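Multitz puts two-armed rack loading into its Pleltport wash-up

22/04/2018

Contract caterer Multitz has moved part of the dish handling at its Pleltport kitchen to a pair of table-mounted robot arms. The cell was supplied by Orlandini and set up by the firm's office in Amberg. It handles crockery between the return hatch and the wash-up line, a job that was previously done by hand on every shift.

The kitchen serves up to 800 meals a day and employs 17 people. No posts have been cut, according to the company, but the rota has been rewritten. Staff on wash-up used to spend a full shift at the racks. They now take turns of 3 hours at the cell and spend the remainder on food preparation, stock or the serving counter.

Each arm carries a two-finger gripper and works from the front edge of the table. Plates, cups, bowls and glasses are handled in mixed lots, as they come off the trays. Cutlery is still sorted by hand, as are pans and anything chipped.

"The arms are slower than a person who knows the job," said Shabnam Usmani, kitchen operations manager at Multitz. "What we gain is that the slow, repetitive part carries on while the attendant gets on with the cutlery and the pans."

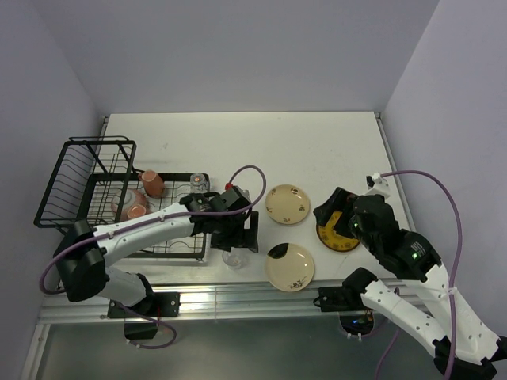

Changes to the work

The attendant's role is new. One person per shift clears stuck items, takes out pieces the grippers cannot hold and decides when a rack is fit to go through. Multitz has written this up as a separate duty with its own training sheet, and has placed it one pay step above general wash-up. All wash-up staff were offered the training in January.

Junaid Hashmi, who worked on wash-up before taking the attendant's training, said the change was easier on the wrists and harder on the attention. "Before, you could think about something else. Now you have to watch what it is doing, and glasses are the worst. If one goes down on its side you want to be there."

Staff asked for two alterations after the first weeks. The stop button was moved to the side nearest the sink, and the alarm tone was made lower — the original could be heard in the dining room. A request for a second attendant during the midday peak is still under discussion.

In the most recent internal check, 82 per cent of racks loaded by the arms went to the washer without correction. Usmani said the company would not extend the cell's hours until that figure had improved, and that the evening shift would continue to load by hand for the time being.

Orlandini will next replace the gripper pads with a softer type intended for thin-walled glasses.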